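26 December 2025
Hand-held gripper, unit 7: dropped frames and a slipping finger

Picked up where Maricel Lagman left off in November. Complaint is the same: on clothing jobs the recorded finger width stops changing while the fingers are still moving. Of 200 takes in the batch, 196 load fine and pass the width check. The other four have a flat line partway through, and all four are jacket or jeans takes.

First guess was the Cova cable. Swapped it, no change. Then pulled the left finger and found the pivot screw backed out by roughly half a turn. With thick cloth between the pads the finger leans outward before it closes, and the tracker loses it.
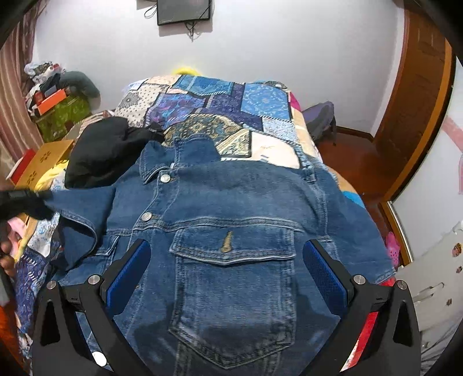
Light shirts never load the joint enough to show this. Denim does, mostly at pocket flaps and doubled seams. On the bench I could repeat it with a folded work coat, 8 tries out of 8.

Cleaned the threads, put on a drop of Selico threadlocker, retightened. Right side was snug but I did it too. Left to cure overnight before any pulling.

Safety note: with the screw that loose the finger can snap inward when the cloth lets go. It caught my thumb, no cut. Hands off the pads while the trigger is held, please.

Still to do: repeat the coat test, check the other Rarex units for the same play, ask Murakami if the longer screw is in stock. Maricel has the four bad takes set aside. Don't delete them yet.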